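Dulley Rooms: Floors and Covers FAQ

Do I need to cover the floor before I start?
Only for paint, glue, plaster or anything oily. For ordinary work you can leave it bare.

What kind of cover should I use?
Clear plastic sheet is fine, and we keep a roll in Room 107. Please don't use newspaper. The ink comes off on the floor when it gets damp.

The sheet is full of wrinkles. Does that matter?
Not for catching drips. Where people will be walking, pull it flat and tape the edges down. Fold lines from storage usually relax if you leave the sheet spread out for a while.

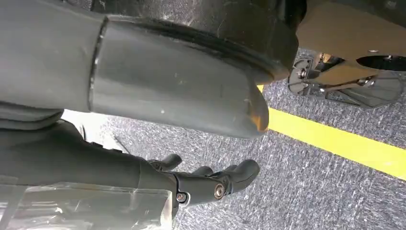 Clear plastic sheet with wrinkles and folded edges, lower left.

Which tape can I use?
Low-tack painter's tape only. Duct tape leaves a residue, and we charge for removing it.

Can I reuse a sheet?
Yes, if it is clean and has no holes. Shake it out, fold it and put it back on the shelf in Room 107. Torn sheets go in the bin by the Etstead entrance.

How do I clean the floor afterward?
Sweep first, then go over it with a damp mop. Two capfuls of cleaner per bucket is enough.

What if I spill something that won't come up?
Leave it alone and call the desk at extension 1004. Ask for Styliani Psarras or Fotis Kouris. The desk closes at 4 on Friday.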